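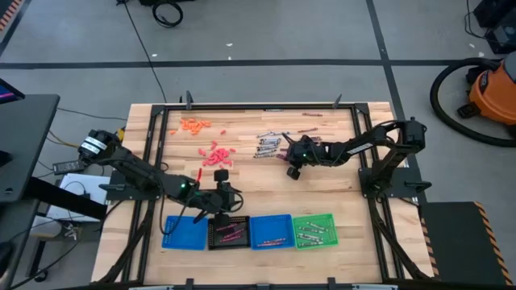

Miseo two-arm sorting bench

Can a machine tidy up a craft table yet? Sort of! I'm Tsehay Belay, I look after the Miseo bench here in Clerkorton, and I get asked this at least once a day. Tip out your markers in piles, set a few open bins along the front, and the 2 arms work their way through by color. It's slower than you are (a lot slower than my niece), and a full run of 20 markers still needs me standing by — mostly for the ones that roll.

Laundry? Dishes? Not with this one, sorry. Small, stiff things on a flat top are what it's good at.

Rental is 300 a week with arms, rail frame, clamps and bins. You'll want a solid table and 2 people to lift it in. Merja Kallio does the bookings, and April is already filling up, so write to her soon!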